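Ball-in-box results: why does adding sim demos make my policy worse at 756 than at 348? 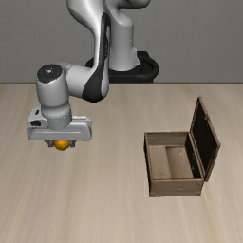
Original post
fawzy_fanboy
5 December 2024

Long-time lurker, first-time complainer. The task is as dumb as tasks get: orange ball, open wooden box, put one in the other. I have 348 scripted demos and a plain behavior cloning policy, and it scores 81 percent. I added more demos from the same script until I had 756, retrained with the same settings, and it dropped to 64. Three seeds each. My advisor's whole reaction was "huh."

Everything I've read says more data, better policy. I would like my money back.

---

gripperton
Same number of gradient steps, or same number of epochs? If it's steps, you gave the big set less than half the passes and then acted surprised.

---

fawzy_fanboy
Same epochs. I'm slow, but I'm not that slow.

---

halvard_s
What did the script do differently in the second batch? And don't say nothing. It's never nothing.

---

fawzy_fanboy
Nothing.

OK, I went and looked. I widened the start positions for the ball, and the planner started picking a different approach whenever the ball was close to the box. So some demos go up and over, and some swing around the near side.

---

halvard_s
There's your 17 points. You have two ways to do one thing, and a regression loss that averages them. The average of "over" and "around" is "into the side of the box." Sandberg's law, which I named after myself because no one else was going to.

---

chenxi_f
I don't fully buy this. We ran the same kind of test on Cindano with two approach modes, and the plain policy was fine as long as it had some action history. The averaging story gets told every time a number goes down. Has anyone looked at where the failures happen? If they're at the grasp, the path over the box has nothing to do with it.

---

gripperton
+1 to chenxi. Also, is the eval set the same for both? If you widened the start positions in training AND in eval, you gave the second policy a harder exam and then told everyone it got dumber.

---

fawzy_fanboy
...

The eval samples from the same config file as the training script.

---

gripperton
lol

---

halvard_s
I still say it's the modes.

---

fawzy_fanboy
Reran both policies on the old narrow starts. Small set: 81. Big set: 83. On the wide starts, small set: 52, big set: 64. So more data helps and I owe the literature an apology.

chenxi, I also sorted the failures on the wide starts. I watched 114 of them, so you're all welcome. 71 are missed grasps. The other 43 are the gripper hitting the box or its lid, and nearly all of those have the ball starting close to the box.

---

chenxi_f
So mostly grasping. Thank you for checking.

---

halvard_s
43 collisions, clustered exactly where the planner switches modes. I'll take my thank-you too.

---

chenxi_f
Or clustered where there's a box to hit. Force the planner to always go over, regenerate the same number of demos with the same starts, and compare. Until then it's a hunch with a surname on it.

---

fawzy_fanboy
Generating now. The machine says 4 hours, so tomorrow. I've also moved the eval config into its own file, where it should have been since the spring.

---

gripperton
Change your thread title, people are going to cite it.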